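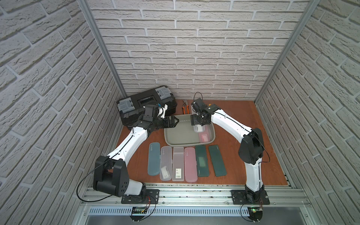 Sorting out the small tools

I have put this off since October. The black toolbox has become the place where everything goes when I can't think where else to put it, and last week I needed one small screw for the bathroom cabinet and it took me half the evening to find it. So this is a post about sorting out a toolbox. If you came for the allotment, that will be back next time.

The box came from my old neighbour Harvey Pelletier when he moved to Kandlow. He had kept it in very good order. I have not. When he handed it over there was a strip of paper inside the lid with a list of what went where, and I lost that within a month.

What I wanted to end up with

Big tools in the box. Small bits in little containers, and the containers together in a tray that I can carry to wherever the job is. I don't want drawers. I tried a set of drawers from Mudaliar a few years ago and they stuck every time the weather turned, and you can't take drawers up a ladder anyway.

A shallow tray is better than a deep one for this. With a deep one you start stacking, and then the thing you want is at the bottom. Plain grey plastic is fine and it wipes clean. Mine cost less than a sandwich.

For the containers, anything with straight sides will do. Round tubs waste the corners. I like to have at least one clear one, and I keep the picture hooks in that because they come in so many sizes and I can see what I've got without tipping them out. The rest can be any colour, and it helps if they are different colours. Annick Vachon wrote to me after my last post on storage to say she labels every single pot with a label printer. I admire it but I know I wouldn't keep it up.

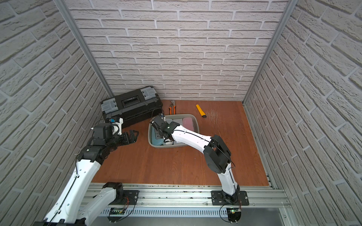 I go by colour and it has worked so far. Rawl plugs and wall screws go in one, wood screws in another, and washers and odds and ends in a third. After a few days my hand goes to the right one without thinking. At home I have settled on pink for the wall fixings and teal for the wood screws, and a tray with a pink one at the back and a teal one at the front is easy to read at a glance, even in a dim cupboard. The light grey one got the washers by default.

The bigger tools were simpler. I took the lot out and put back only what I had used in the past year. I had four tape measures. I kept one and gave two to Wayne Gosselin for the hall, and the other had lost its hook so it went in the bin. The pliers stay, obviously, and so does the utility knife, though I now put that in last with the blade in so that it's on top. I cut my thumb on the old one by rummaging and I am not doing that again.

A bag of 500 mixed screws was also in there, bought on offer from Pliklow. Don't buy these. I have used maybe a dozen of them, and the rest are a length that doesn't suit anything I own. I picked out the ones worth having and the remainder are in a jam jar in the shed – if anyone local wants them, say so in the comments.

The whole job took me 40 minutes, plus another 20 looking for the lid of one of the pots. It was in the kitchen with the lunch things. I also wiped the table down afterwards, as old toolboxes shed a fine black grit that gets into the grain of the wood.

Erlinda Dagdag asked what I do about glue. I keep it indoors in a tin, standing up, well away from the tools. A tube leaked over a set of Allen keys once and I never got them apart.

Next I need to do the paint shelf, and I am not looking forward to it.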